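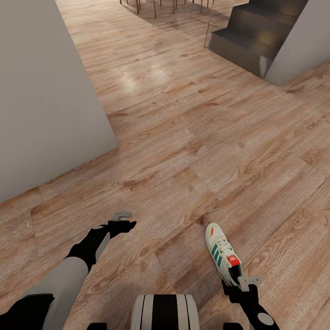 Simulated hallway, shoe pickup. Right gripper on the sneaker, left one free.

Home | Notebook | Projects | People

August 23, 2021

Tidy-up task, hallway scene, for the Koster contract. Batch of 132 runs queued before lunch, 24 of them flagged for review. Most flags are grasp angle at the heel. I set the gripper to close 5 mm lower and requeued those.

Jelle Dewulf came by about the staffing plan. The evening crew at Bremulen do the floor pickup by hand now, and Koster wants them moved to checking flagged runs once Holla goes live. Two have tried the review screen. They read a bad grasp faster than I do, but they dislike sitting that long — asked if they could split the shift, half floor, half desk. I think we should say yes. Jelle will put it to Koster.

Pay grade for the desk half still not settled. Babatunde Bashir is asking.

To do: stairs stay off limits for the base. Rerun with the left arm leading.

Recent entries
Flikia cable swap
Review screen, second draft
Notes from the Bremulen visit

Contact | Back to top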